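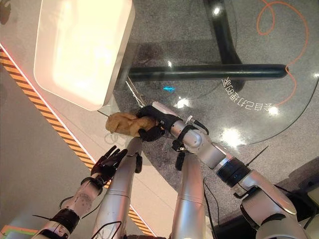 收拾桌子这件小事

最近迷上了收拾桌面（别笑！），越收越上瘾。起因是我想找一支笔，翻了半天，翻出来一堆早就忘掉的东西，笔倒是没找着。

先说那个白色的大托盘，圆角的，我一眼就喜欢。放在浅灰色的桌面上特别干净，光一打过来还有点暖暖的奶油粉，看着心情就好。我现在的办法很笨：所有不知道该放哪儿的小东西统统先进托盘，晚上再一件件归位。软乎乎、皱巴巴的那种最难办，叠又叠不平，塞进抽屉又心疼，我一般给它们单独留个角落。

托盘是在Tristby的小店里看中的，花了149块，店主还送了我2块擦布，后来擦玻璃全靠它们。

说到玻璃，我对玻璃桌真是又爱又恨。透亮是真透亮，底下的灰点地面看得清清楚楚，谁的黑鞋子站在旁边也一目了然，可是光一照，哪里有反光哪里有手印，全跑不掉！我的经验是顺着桌边擦，最后再收中间。还有圆筒状的东西千万别横着搁在玻璃上，会滚，我吃过亏。

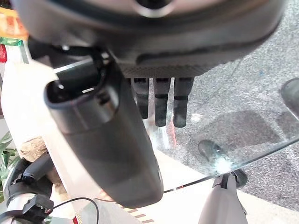

Metdale，十月

天凉下来了，下午四点多光线就斜了，玻璃边上亮亮的一条细线，好看得很。桌子的白色支腿上面有黑色的夹件卡着玻璃，我顺手也擦了擦，这种缝里最爱藏灰，得用棉签慢慢抠。

这一轮前前后后收了大概7天，每天弄一点点，也不觉得累。下次想写写怎么收那些长长的圆筒，竖着放占地方，斜着放又碍事，我还没想好呢。你们要是有好办法，留言告诉我呀！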